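Feb 14, 2023

Long one today, my thumbs hurt, and I ate lunch standing up again. But the fabric work is moving! Viola Vitale finally signed off on the pinch-first protocol for Zumedach, so I spent the whole day on the fruit print cloth. The idea is simple enough: close on the fabric, let it gather between the fingertips, and only then start pulling. Grasps made near the white trim are the ones I'm most curious about, and I want them tagged separately when we train.
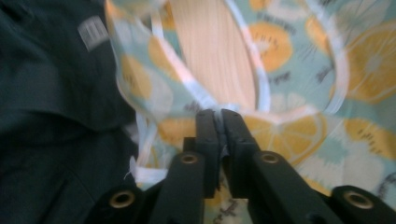

What the numbers say

So the policy from the last round (the one trained on 609 demos) got a first grasp on 70 percent of its tries with the old pads-down approach, and with pinch-first it's at 90. I ran the script twice because I didn't believe it. Heather Merrick didn't believe it either and made me send her the raw logs, which, fair. She thinks part of the jump comes from easier starting heaps, and I kind of hate that she might be right. We're going to reshuffle the starts and do it over.

Two hands help too, way more than I expected back in September. One gripper on the left of the heap, one on the right, tray off to the side, and I keep my elbows in so the cables don't drag.
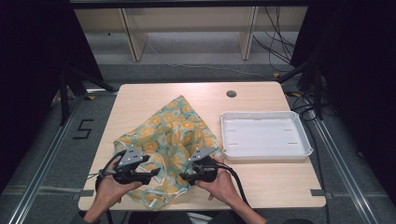 Stuff I keep forgetting

Start with the jaws open and leave some bare table between them and the cloth. I rush this every single time, and then the first second of the demo is useless because the model never gets to see an approach. Viola wants almost 2000 demos before we write anything up, so I'd better get the habit now. 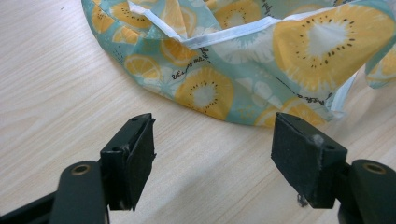
Also, thin slippery stuff is still a mess, and I haven't even opened the Martinelli samples yet. Heather wants to start on those next. I want a sandwich and a chair. Need to email her the new start list before bed, and charge my headphones.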